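3.2 Behälter und Ablageverhalten

Die Auswahl der Behälter folgte aus den Haushaltsbegehungen der Vorstudie. In den besuchten Wohnungen dienten flache, offene Körbe im Flur und auf dem Esstisch am häufigsten als Zwischenablage für Kleinteile: Schlüssel, Stifte, Spielzeug, Batterien, einzelne Handschuhe. Geschlossene Kisten und Schubladen wurden zwar als ordentlicher beschrieben, im Alltag aber seltener benutzt. Wir beschränken uns deshalb im Folgenden auf offene Behälter, die ohne Deckel und ohne Griffmechanismus auskommen.

Verglichen werden drei Bauformen. Der Behälter Plonell ist eine glattwandige Schale mit steilem Rand. Pullent ist ein tiefer Kasten mit senkrechten Wänden, wie er meist in Regalen steht. Bindby bezeichnet einen flachen, rechteckigen Flechtkorb mit niedrigen, nach außen geneigten Seiten. Die Bezeichnungen sind die internen Kurznamen der Studie und werden in allen Tabellen beibehalten. Alle drei Behälter wurden auf derselben weißen Tischplatte verwendet, der Flechtkorb stets mit der Längsseite parallel zur Tischkante.

Als Ablagegegenstände dienten 9 Kleinteile, darunter ein kleiner grüner Ball, eine Garnrolle, ein Teelöffel und ein Holzwürfel. Der Ball nimmt eine Sonderstellung ein. Er ist der einzige Gegenstand des Satzes, der nach dem Ablegen ohne weiteres Zutun seine Lage ändern kann, und er reagiert empfindlich auf die Form des Behälterbodens. Auf einer glatten Fläche genügt eine leichte Neigung, damit er an den Rand läuft. Auf Geflecht kommt er eher zur Ruhe, sofern er ohne seitlichen Schwung aufgesetzt wird.

Je Bauform wurden 200 Ablagen mit dem Ball durchgeführt. Protokolliert wurde für jede Ablage die Endlage in vier Klassen: im Behälter und frei liegend, im Behälter und an der Wand anliegend, auf dem Rand, außerhalb. Lagen auf dem Rand kamen fast nur beim Flechtkorb vor und wurden nach fünf Sekunden neu bewertet. Abstände außerhalb des Behälters wurden von der Außenkante des Randes bis zum Auflagepunkt gemessen, also nicht von der Innenwand. Diese Festlegung ist bei Behältern mit geneigten Seiten von Bedeutung — Boden und Rand liegen hier in der Draufsicht merklich auseinander.

Für die Einteilung der Flechtkörbe übernehmen wir das Schema nach Mészáros, das Randhöhe, Wandneigung und Maschenweite getrennt erfasst. Die Maschenweite wurde an Boden und Wänden jeweils an mehreren Stellen bestimmt, weil das Geflecht von Hand gearbeitet ist und die Öffnungen ungleich ausfallen. Eine Glättung der Werte fand nicht statt. Der Rand wurde als eigener Bauteil geführt. Er ist dicht geflochten und steifer als die Seitenwände, die auf Druck etwas nachgeben.

Abbildung 4 zeigt den Flechtkorb mit dem Ball in einer Lage der Klasse »außerhalb«, neben der rechten Schmalseite. 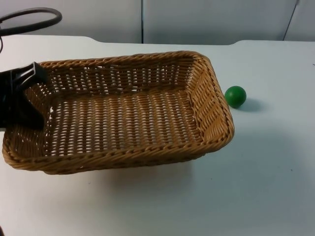 Abb. 4: Flechtkorb (Bauform Bindby) und grüner Ball auf der Tischplatte. Der Ball liegt rechts neben dem Korb, ohne ihn zu berühren.

Bei der Auswertung zählt eine solche Lage unabhängig vom Abstand als nicht abgelegt. Eine feinere Abstufung wurde in der Vorstudie erprobt und wieder verworfen, da sich knappe und weite Lagen im Aufräumergebnis nicht unterscheiden: Der Gegenstand liegt in beiden Fällen auf dem Tisch und muss erneut aufgenommen werden. Die gemessenen Abstände gehen nur in die ergänzende Betrachtung in Abschnitt 4.3 ein.

Die Lichtverhältnisse wurden über alle Reihen konstant gehalten. Durch das Geflecht ist stellenweise die weiße Tischplatte zu sehen, was die Beurteilung heller Kleinteile am Korbboden erschwert. Für den grünen Ball ergab sich diese Schwierigkeit nicht. Bei der Garnrolle wurde die Endlage in Zweifelsfällen von einer zweiten Person geprüft — die betreffenden Einträge sind im Protokoll gekennzeichnet.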